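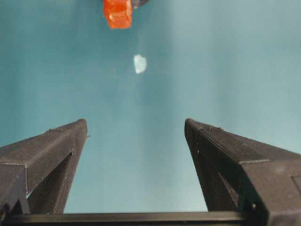
Issue 13, page 2

PRESS RELEASE

Prirnance opens up its collection of small-object picking examples

2018-04-15

Hello from the Prirnance workshop! I'm Sioned Kemeys, I look after the collecting side of things, and I've been told I can write this one myself as long as I get the facts in. So, facts first. We are releasing 3,011 recorded examples of a robot arm being guided by a person to pick up small, awkward things from a flat surface. The set is called Flirkadwood, it's free for teaching and research, and you can ask us for a copy from today.

Now the longer version, for anyone who is still reading.

A learning system needs to be shown what to do, over and over, by someone who can already do it. With us that means a person moves the arm through the job while we record what the joints are doing and what the wrist camera sees. Each go is one example. You reach, you line up, you close the fingers, you lift, you put the thing down somewhere else, and then you do it again with the thing turned a bit. It's slow work and I love it, although my shoulders have views.

Most of what we'd recorded before was big and easy. Blocks, cups, sponges, the sort of thing you could pick up in mittens. The trouble came when we gave the system something the size of a fingernail. It would swoop in with great confidence and shut on thin air. Ryota Takagi, who does the training side, went back through our older recordings and told me very politely that there was next to nothing in them for it to learn from. Fair enough, Ryota.

So Flirkadwood is all little stuff. A pale chip lying by itself on plain teal, with the gap between the fingers coming up to it, is a very typical moment for us. There might be something else further off, a bright orange-red lump for instance, and the person driving has to leave that alone and stay with the one they were asked for. We kept the wrist view in every single example, fingers and all, as the tips tell you so much about how well you're lined up. I drive by them myself. If the piece is sitting nicely between the two tips on the way down, I relax. If it's drifting off to one side, I stop and come round again.

And we kept the coming round again! This was the thing we argued about most. Darren Staniforth wanted only clean picks in the release, first time, no wobbling. I wanted the wobbles left in, provided the person put it right in the same go. We went back and forth on it through most of a winter, and in the end both kinds went in, each marked so you can pull them apart. If you only want the tidy ones, you can have the tidy ones. Darren asked me to put that in writing, so there you are.

Five of us did the driving. We all turned out to have our own style, and Edem Kpodo's is lovely to watch — he comes in low and very slowly and hardly ever needs a second try. Mine is more of a swoop. The recordings say which driver did which example (by number, not by name, though I suspect anyone who watches enough of them will work out which one is me).

Here is what Edem had to say when I asked him for a quote: "People think the grip is the hard bit. For me it's the last little bit before the grip, when you have to decide you're close enough. I'd like the machine to learn that from us, and I'd like it to learn it from more than one person."

Every example comes with the task written out in a plain sentence, the wrist pictures, the joint positions and the finger opening. There is a note of whether the piece was picked up, dropped or missed. Two people checked each one, and where they disagreed it went to a third. The notes that come with the set explain how we marked things, and there's a page of known problems at the back, which I would read before anything else. We'd sooner you heard about the dud lighting on the early sessions from us.

The work was done with our friends at Bratevar, who lent us bench time and put up with the mess. Declan Goodall from Bratevar says: "We sort small parts for a living, and we know how fiddly it gets. I'd been asking for something like this for ages. I didn't expect to be given a pair of controls and told to get on with it, but I had a go and I'm glad I did."

What's next? We're starting a second round in August, called Brekke, with pieces lying closer together so that the driver has to pick one out from its neighbours. I've had a few practice goes and I am terrible at it, so expect plenty of wobbles for Darren to mark. We would like a few more drivers for that round. You don't need to have used a robot before. Patience helps, and so does a decent chair.

If you'd like the Flirkadwood set, or you want to come and drive, or you've found a mistake in our notes, write to the Prirnance collecting team and mark it for me. Please say what you plan to use the set for, even if it's only a line. Press questions can come to me as well, and technical ones go to Ryota, who answers faster than I do.

Sioned Kemeys
Prirnance

ENDS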